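Fiction | Short Reads | Household

March
By Qusai Atallah

Search this site Search Go

NOTICE TO THE TENANT OF FLAT 6

The Office of Residential Standards, Barosdale, has reviewed the tenant's statement concerning the kitchen counter and the articles kept upon it. The statement ran to 283 lines. The Office had asked for one paragraph.

Under the terms of the lease, any article left standing on a counter overnight is to be entered in the household register as either Stored or In Use. The tenant, Mrs. Tanui, has entered her utensil basket as neither. In the column provided she wrote "resting." The Office wrote to her on a Thursday to advise that this was not a recognized category. She replied the same evening, and enclosed a spoon.

The spoon has been examined. It is brown, long in the handle, and worn flat along one side of the bowl, consistent with a right-handed cook and a deep pot. The tenant states that it belonged to her mother, who used it in the Kurketti house before the river road was moved, and that it has stirred more than 4,000 suppers. The Office is unable to confirm the figure. It has been returned to the tenant by registered mail.

An inspection was then ordered. The inspecting officer arrived at ten in the morning and was offered tea, which the regulations permit him to accept. He recorded that the counter had been spread with a quilted cloth. He asked whether the cloth was itself Stored or In Use. The tenant said that it was under the basket. He recorded this.

He next asked that the basket be emptied, so that its contents could be entered one by one. The tenant agreed, on the condition that he put everything back himself, in the order in which he had found it. The officer consented. His report notes that the removal was completed in a few minutes and that the replacement occupied the remainder of the morning.

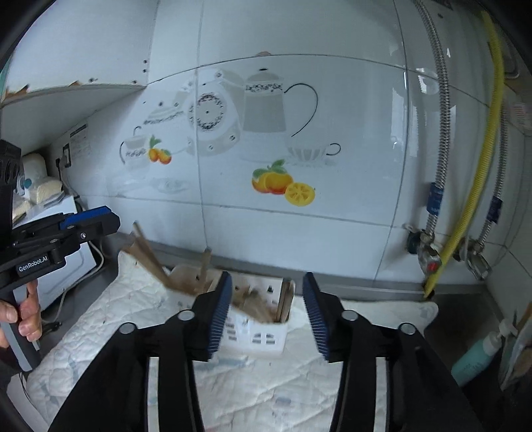
The long ones would not stand straight. The officer placed them toward the back and they leaned; he placed them toward the front and they leaned the other way. The tenant did not assist. She observed from her chair that her mother had always let them lean, and that a spoon which leans is easier to take hold of when the milk is rising. The officer entered the remark under Technical Comments.

At a quarter past twelve he asked to see the regulations again. He read Section 2 aloud, with particular attention to the word "standing," and then looked for some time at the basket.

It is the finding of the Office that an article which leans cannot be said to stand, and that the utensils therefore fall outside the register. The basket remains subject to it. The tenant has been invited to amend her entry and has declined. The Jendden branch, consulted on the point, has sent a new form with a third column, left blank at the top so that each household may supply its own heading.

The officer has requested that his next visit to Flat 6 be scheduled for the late afternoon, when the tenant ordinarily makes soup. The request has been approved.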